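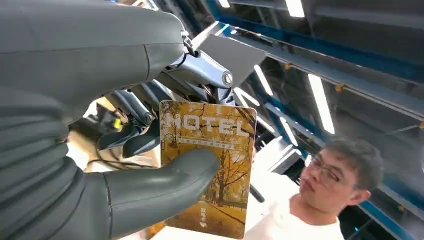
Accueil > Formations > Logistique et commerce > Gestion des stocks > Support de cours, séance 4

Ce site utilise des cookies nécessaires à son fonctionnement et à la mesure d'audience. Accepter | Refuser | Paramétrer

Dernière mise à jour : octobre

Séance 4 – L'inventaire physique et le traitement des écarts

1. Objet de la séance

L'inventaire physique consiste à relever, emplacement par emplacement, les quantités réellement présentes, puis à les rapprocher des quantités enregistrées dans le système de gestion. La séance porte sur la préparation du comptage, sur son exécution et sur le traitement des écarts. Les notions de stock de sécurité et de point de commande, vues lors de la séance précédente, sont supposées acquises.

2. Inventaire annuel et inventaire tournant

L'inventaire annuel porte sur la totalité des références à une même date. Il suppose en général l'arrêt des mouvements, donc une interruption des réceptions et des expéditions. L'inventaire tournant répartit les comptages sur l'exercice : chaque référence est contrôlée au moins une fois, selon une fréquence fixée par sa classe. Les articles de classe A, qui représentent l'essentiel de la valeur, sont comptés plus souvent que ceux de classe C.

Le recours à l'inventaire tournant exige une tenue rigoureuse des mouvements. Une entrée saisie avec retard produit un écart apparent que le compteur ne peut pas expliquer sur place.
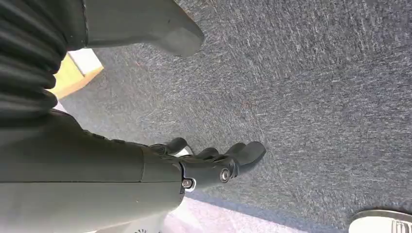
La date d'arrêté des mouvements doit par conséquent être communiquée à l'avance aux services des achats, de la réception et de l'expédition. Les marchandises reçues après cette date sont isolées et identifiées.

3. Cas d'application : le dépôt Mekolia

Le dépôt Mekolia gère 109 références réparties en deux familles, Ovo (conditionnement) et Miranda (papeterie). Le fournisseur principal est la société Sosik. Pour la référence la plus consommée de la famille Ovo, le système indique un stock de 4 000 unités. Le premier comptage donne 3 701 unités, soit un écart négatif de 299 unités.

Les étudiants vérifieront successivement :
– l'existence d'un bon de sortie non saisi ;
– l'unité de comptage retenue (pièce, boîte ou carton) ;
– la présence d'un second emplacement pour la même référence.

Le second comptage est confié à une autre équipe, qui n'a pas connaissance du premier résultat. Aucune régularisation n'est passée avant sa validation.
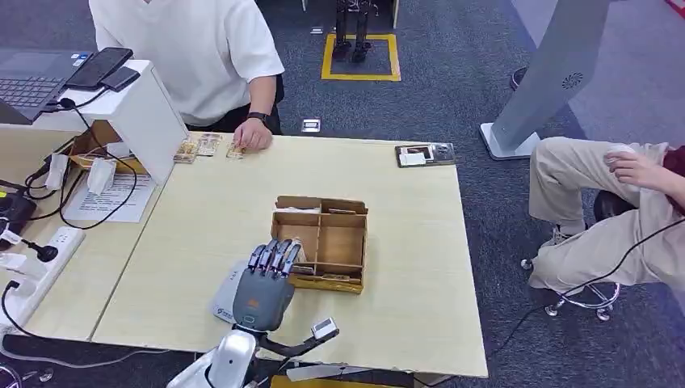 Faut-il corriger le stock théorique dès qu'un écart est confirmé par le second comptage ?

La correction intervient après la recherche des causes et l'accord du responsable désigné par la procédure. Elle donne lieu à une écriture de régularisation datée, motivée et rattachée à la feuille de comptage.

4. Travail à rendre

Rédiger une note de deux pages exposant la démarche retenue pour le dépôt Mekolia. Le taux d'écart, rapporté au stock théorique, sera calculé et commenté ; le détail du calcul figurera en annexe. La note est à déposer sur l'espace de cours avant 18 heures, la veille de la séance 5.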